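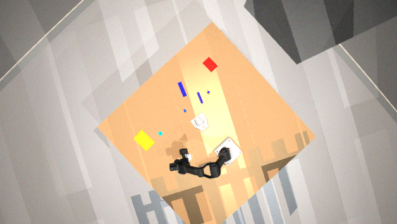

最后更新:2020年1月29日

开个长串,聊聊这阵子让我天天晚睡的东西:Testard 的桌面机械臂仿真包。不是他们卖的那条实体臂,是纯软件的那一套,臂、桌子、光、零件全在电脑里。我写到哪算哪,想到补充会往后接。

先交代背景。我平时做小型自动化的集成,多半是帮小厂把一条臂塞进一张工作台。仿真以前用过两三种,装环境的时间比干活还长,所以这次下载的时候心理预期很低。

结果从双击安装到看见臂动起来,中间我只泡了一杯茶!茶还是烫的。

上面那张是我现在的工作场景,俯视。木桌面转了个角度,黑色的臂装在白色方形底板上,肘部往左下折,前臂朝左伸出去。蓝的、红的、黄的、青的都在桌上,等着我给它们排任务。

桌子转成菱形是我自己设的。正着放的时候,我老是偷懒按横平竖直去写路径,转过来以后坐标一错马上就露馅。推荐大家试试,特别治懒。

说说最喜欢的一点:光影。看桌面下半部那些棕色的影子,有棱有角的,手腕左上方也压着一团臂自己的影子。浅黄色的光带斜着穿过桌面,从红块左边一直拉到底板那边。

为什么在意影子?我要拿这些画面去训练识别。以前用的那套仿真,物体像贴纸一样浮在桌上,模型在里面学得飞快,一到真桌子就傻眼。有影子、有过曝的地方,画面才有点真房间的脾气。

桌子中间那个白色的多面体就是我故意放的难题。它有一部分在最亮的区域里,白的都快化在光里了,边缘很难找。我的第一版分割直接把它漏掉,第二版把它跟亮斑认成一个东西。第三版总算抓住了下半截,上半截还在跟我闹别扭。

Ka-ming Chiang 看了说你把它挪到暗处不就好了。不挪!客户的车间里窗户又不会跟着我挪。

接着讲价格,好几位私信问。个人授权 920 一年,团队授权 1785 一年,按他们官网上的标价。个人版没有阉割物理引擎,差别主要在批量渲染和多人共享场景。我买的是个人版,自己掏的钱,跟 Testard 没有任何往来。

团队版我借 Sze-wing Hsiao 的账号试了两个晚上。共享场景很顺,她在那边改零件颜色,我这边刷新就有。如果你是一个人玩,真的不用上团队版。

硬件要求:我的机器是 16 GB 内存,显卡是几年前的中端型号。单个场景实时跑没有压力,开批量渲染的时候风扇会唱歌,但没有崩过。8 GB 的机器我没试,不敢乱讲。

批量渲染的成绩:上周末挂了一夜,出了 2000 张,每张的零件位置和灯光角度都随机。早上起来一张张翻,像拆盲盒一样,翻到有趣的光线还会喊出声,家里人已经习惯了。

随机化的面板做得很舒服。灯光、材质、物体位置、相机角度各有一个开关,每个开关后面可以拉范围。想固定哪一项就把哪一项锁住。我通常锁相机,放开灯光。

有个小技巧:先只放开一项,渲二三十张看看,再放下一项。一口气全放开,出了问题你根本不知道怪谁。我第一天就是全放开的,查了半宿,最后发现是材质反光拉太高。

零件库也讲两句。自带的都很朴素,方块、长条、薄片,颜色干净。有人嫌简陋,我倒觉得正好,做抓取入门就该从这种东西开始。像那根蓝色的粗长条,斜着放,夹爪要先算好转多少度才能下去,已经够新手玩一阵子了。

旁边那根短一点、细一点的蓝条,还有紧挨着它上端的深蓝小方块,是我留给自己的练习题。两个离得近,抓小的容易碰到大的。我的目标是只靠规划避开,不写特例。目前写了一个特例。别骂。

红、黄、青三块平的,我打算拿来当放置区:蓝条去黄的,小方块去青的,红的留给识别不出来的东西。规则很土,但调试的时候一眼就能看懂程序在想什么。

导入自己的模型也可以,常见的网格格式都吃。要注意单位!我第一次导入的时候忘了换算,一个螺母比整张桌子还大,臂被弹到看不见的地方去了。笑到不行,截图都忘了存。

说缺点,不然像广告。

第一,文档。英文版还算齐,中文版停在上一个大版本,菜单名字对不上。Tsz-kin Yip 照着中文教程做了一下午,最后发现那个按钮已经搬家了。现在他建议所有人直接看英文版,看不懂就看图。

第二,夹爪的接触模型偏乐观。摩擦参数默认给得高,什么都夹得牢牢的,你会以为自己是天才。我把摩擦往下调了一档,成功率马上掉下来,心情也跟着掉下来,可是这样才跟我手上的实体夹爪接近。强烈建议装好第一件事就去改这个。

第三,撤销只能撤十来步,而且移动相机也算一步。转几下视角,前面摆零件的历史就没了。我已经发信去反映,客服回得很快,说排进计划里,没给时间。

第四,导出的关节轨迹没有注释,纯数字。自己看得懂,交给同事就要另外写说明。我写了个小脚本给每段加标签,整理好会放出来。

跟 Ruvska 比呢?这也是问得最多的。Ruvska 我从去年11月用到现在,强在多臂协作和产线级的大场景,传送带、围栏、安全区都有。但是上手重,单臂单桌的小活用它,像开卡车去买菜。两套我都会留着,用途不一样。

有位朋友问能不能当教材。可以!Emiko Hamada 在 Osamthorpe 的工作坊里就用它带初学者,第一节课只让大家做一件事:把一个方块从左边搬到右边。她说以前用实体臂,前半节课都在排队等机器,现在每个人面前都有一台,撞坏了按一下重置就好。

她还有个做法我抄走了:让学员先在纸上画俯视图,标好每块要去哪里,再动手写。听起来老派,但真的少走很多弯路。我现在自己开新场景也会先画一张,画得很丑,能用。

实体臂那边的衔接,我只测了一部分。轨迹导出去之后,慢速跑跟仿真很接近,快起来末端会有一点过冲。这不能全怪软件,我那条臂的减速机也有年纪了。等我换了新的再测一轮,数据贴在这串后面。

回一下 Chia-hao Lo 的问题:关节限位可以自己改,在臂的属性里第二页。改完要重新加载场景才生效,没有提示,我也被坑过。

再回一个:试用版有,功能全开,渲染出来的图带水印。想判断适不适合自己,够用了。建议试用期间拿自己手上一个真的小任务去做,别只跑自带的示范,示范做什么都漂亮。

还有人问底板一定要装在桌子中间吗,不用,随便拖。我现在这个位置在中线偏右,给左边的前臂留出空间。之前放正中,手腕老是在左角那块黄色上方伸得太直,解逆运动学的时候一脸不情愿。

接下来的安排:先把白色多面体的识别搞定,然后把那个丢人的特例删掉,再试 Þórarinsdóttir 做的触觉插件。插件我刚装上,界面看着很清爽,还没认真跑,先不评价。

有在用同一套的朋友,欢迎把你们的摩擦参数贴在下面,我想对一对。夹爪型号也一起写上,不然没法比。

补一条:刚才有人提醒,批量渲染前记得把自动保存关掉,不然每张图都会存一次场景,硬盘会哭。我去看了一眼自己的硬盘,嗯,现在去删文件。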